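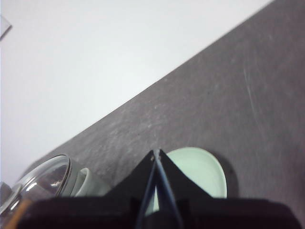 Scuffs and a long scratch on a dark gray tabletop — refinish or live with it?

Skurka_kitchen
27 February 2023

I bought a used table in October for 80 dollars and I love it, but the top is matte charcoal and shows everything. There are pale scuffs all over and one thin scratch that catches my eye every time I sit down. I don't know what the finish is. I called a refinisher in Nenden and they want 116 dollars just to come out and look! Is there something I can try first that won't leave a shiny patch?

jeditz1184

Wash it before you do anything else. Warm water, a drop of dish soap, soft cloth, dry it right away. Half the marks on mine were just rubbed-off stuff from the bottoms of mugs. If your fingernail doesn't catch in the scratch, try a gray touch-up marker a shade lighter than the top, wipe off the extra fast and let it sit overnight. Test underneath first. And no furniture polish — I did that once and had a glossy stripe for months.

Tsoukalas

walnut. rub a walnut on it

oldporch1215

The walnut thing is for bare or oiled wood, I wouldn't do it on a painted or coated top. I'd get a big placemat and save the money. Mine has a runner on it and I forget the scratch is there until I do laundry.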